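D'où vient le cuir ?

Le cuir est une peau d'animal, le plus souvent de vache, de mouton ou de chèvre. Une peau fraîche pourrit vite. Pour la conserver, on la tanne : on la plonge dans des bains préparés avec des écorces ou avec des sels de chrome.

À la tannerie de Grulum, une peau de vache passe 17 jours dans les cuves. Ensuite, on l'essore, on la sèche et on la teint.

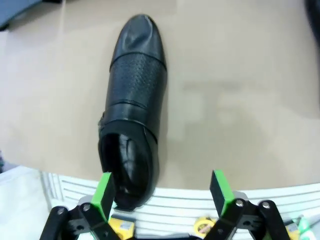

Gruvumar, jeudi 12 juin — Le musée du Cuir ouvre sa salle des chaussures. On y apprend que le même cuir noir peut être lisse et brillant, ou percé de petits trous qui forment un motif.

Pour coudre une bottine, le cordonnier découpe d'abord les morceaux avec un patron. Il les assemble à l'envers, puis il tend le tout sur une forme — un pied en bois ou en plastique. La semelle vient en dernier.

Le mot à retenir
Tanneur : personne qui transforme les peaux en cuir.

Le musée possède 95 formes anciennes. Entrée gratuite pour les enfants.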